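Notebook, finishing bench
June 24, 2025

Back on the oil varnish trials after far too long on other people's chairs. I'm writing this up in one go before I forget which jar was which (again!), so apologies to anyone trying to follow it, especially Ah-rin, who has to take over the test boards while I'm off in August.

Where we'd got to: the old batch, the one Arsalan cooked in the spring, was lovely to brush and a nightmare to rub out. It stayed a bit cheesy under the abrasive, even after weeks on the rack, and it clogged every sheet of paper I put near it. Arsalan thinks he took it off the heat too early. I think the oil was old. We've agreed to disagree and make it again with both things changed, which I know is bad practice, but neither of us wanted to wait for two separate rounds.

So, the new batch. Fresh linseed from the Requena tin, resin from the same bag as before, thinned with proper turps. Label on the jar says 114 because that's the page in the recipe book, so please don't go looking for batches 112 and 113, they don't exist. It's darker than the spring one, a sort of strong tea colour in the jar, though on a board it goes on much paler than you'd fear. Smells wonderful. Tae-yang says it smells like a cricket pavilion and I can't get that out of my head now.

Test boards. I cut offcuts of oak, ash and cherry, planed them, scraped them, and left half of each with the scraped surface and took the other half to 240 paper. First coat went on thinned half and half, rubbed in with a rag and wiped off after ten minutes or so. The oak drank it. The ash hardly seemed to notice. Cherry went blotchy on the sanded half and much less blotchy on the scraped half, and I'm quite excited about that, because Gun-woo has been telling me for ages that scraping is worth the bother on cherry and I've been nodding and carrying on sanding.

Second coat with the brush, unthinned. Mistake! Far too thick at the bench temperature and it dragged. I put the jar in a pan of warm water for a quarter of an hour and it was a different thing altogether, it just flowed out by itself. Note for Ah-rin: warm the jar, not the board. I tried a warm board last year and got a surface like orange peel.

Drying. The oak was touch dry the next morning, the ash the same, the cherry still had a slight grab to it in the middle of the board. I moved everything to the rack by the window and the cherry caught up by teatime. No wrinkling on any of them. There are a few bits of dust in the ash, all my own fault for sweeping up with the boards uncovered.

Rubbing out. I did one corner of each with 1000 grit and a drop of mineral oil, very lightly, just to see whether it would powder. It did! Proper white slurry, nothing balling up, paper still usable afterwards. The spring batch never managed this. I called Arsalan over and he looked at it for a while and said "hm", and from Arsalan that's a parade. He still says it's the heat.

Things I'm less happy about. The colour on the ash is yellower than I'd like. Aliki wants the ash for the Vusanitz bookcases and she was very clear that she wants it to stay pale, so I don't think this varnish is for her. I'll try the water-based stuff on a spare board, even though I find it a joyless thing to brush. Also the smell hangs about for days, and the office side has started shutting the door between us with some feeling.

Cost, as Gun-woo asked. The resin is the dear part. I added up the receipts for this batch and it came to 61 pounds for everything, including the turps and the new strainer. The strainer we keep, so the next one will be a bit less. Shop varnish would be cheaper for the same amount, no question, but I've never had shop varnish rub out like this and I'd sooner pay for the resin than spend my afternoons unclogging paper.

Sheen. I want to settle this before anybody starts a real job with it. Straight from the brush it's glossy, too glossy for most of what we make. Rubbed with grey pad and wax it drops to a soft satin that I'd happily have on anything. Raised mouldings are the bother, as usual, because the pad takes the tops of the profile down faster than the hollows and you end up with shiny valleys and dull ridges. On panelled work I've started doing the mouldings first with a stub of old brush dipped in pumice, then the flats afterwards with the pad. Slow, but it looks even when the light comes across it.
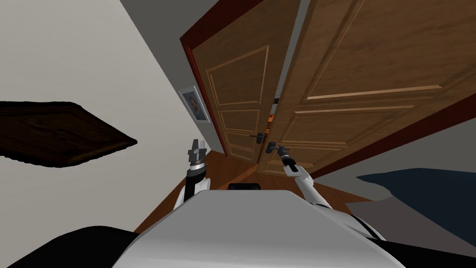

Panelled double doors, mid-brown leaves in a dark reddish-brown frame.

I do like a darker frame round a lighter door. If we're offering that combination, the frame wants its tint in the first coat and then clear varnish over it, so that any knock you rub back later doesn't go straight through the colour. Tae-yang has the tint recipe on page 181 and has promised to write it out in handwriting other humans can read.

Jobs from here:
Third coat on the oak and cherry, warm jar, the good badger brush (wash it properly, it's the Tenine one and I can't get another).
Leave the ash at two coats and put it on the windowsill with half of it covered by card, to see how much more it yellows.
Ring and water test on the oak once it's had a month. Mug of tea, left overnight, then vinegar.
Ask Aliki whether she'd look at the ash board anyway. She might surprise me.
Oily rags flat on the line outside, every time, please. I found one scrunched up under the sink and had a small fright.
More lids for the jam jars.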